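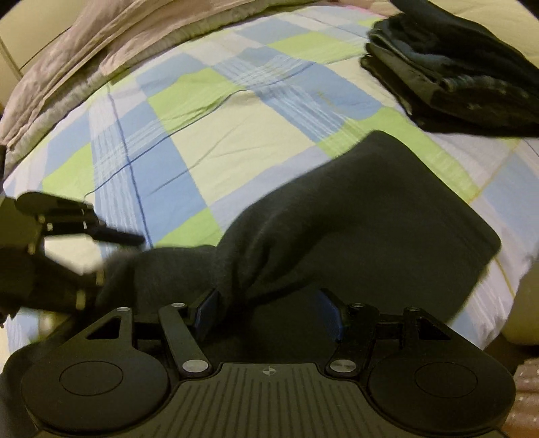

Patchwork check sheet in lime green, light blue and pale yellow, on the bed with folded clothes.

Kowalczyk Patchwork Check Sheet
Sold by Ulteck Home - Bedding - Sheets

Overview
A printed bed sheet in large blocks of lime green, light blue, pale yellow and whitish lavender, with bands of fine stripes between them. Thin dark blue and yellow lines run across the blocks as part of the print. It is a single piece of cloth with a printed pattern. There are no sewn patches and so no seams to lie on.

The blocks are different sizes and do not repeat in a strict grid. If you want a sheet where the squares match up at each corner, look at the Wustholm Small Check instead.

Fabric
Cotton, plain weave. It is a mid-weight cloth and softens over the first few washes. Like all plain cotton it will crease where it has been folded. A light iron while the sheet is still damp takes most of the creases out, or they can be left to drop out on the bed.

The colours are printed on one side. The underside is paler, with the pattern showing through faintly.

Sizes
Single, small double, double and king. All sizes are made as fitted sheets with elastic on all four sides. The double and king are also made flat. Please check the depth of your mattress before ordering, and include any topper in the measurement.

The print is cut from a continuous roll, so the position of the blocks varies from sheet to sheet. We cannot supply one with a particular colour at the head or foot.

Pillowcases
Sold in packs of 2, in the same print or in plain light blue. The plain ones come from a different roll and are a shade darker than the blue in the sheet. Customers who want a close match usually order the printed pair.

Washing
Wash at 40 degrees with similar colours. Wash separately the first time. Spin speed up to 1000. Tumble dry on low, or line dry out of strong sun, which will fade the green before the other colours. Do not bleach. Close any zips on other items in the load - they can catch the weave.

Dark clothes can leave lint on the paler blocks, mostly from fleece and new towels. A lint roller or a dry clothes brush will lift it.

Storage
Folds to fit a standard airing cupboard shelf. A fitted sheet lies flatter if the corners are tucked into each other first. The Brosard under-bed bag, sold separately, will take a full set with pillowcases.

Delivery and returns
Orders leave the warehouse within 2 working days. Unwashed sheets can be returned within 55 days in the original band. Washed sheets can only be returned if there is a fault in the cloth, the elastic or the print. Small shifts in the printed lines where colours meet are normal and are not treated as a fault.

Stock note, Jul 19, 2026
King fitted is out of stock and due back in December. Single and small double are available now in both the sheet and the full set. The flat double is low and may be sent without the card band.

Questions about sizes or trade orders go to Kaiwen Long in the bedding department, using the contact form. Please give the size and whether you need fitted or flat.

Related items
Wustholm Small Check fitted sheet
Kowalczyk plain pillowcase pair, light blue
Brosard under-bed storage bag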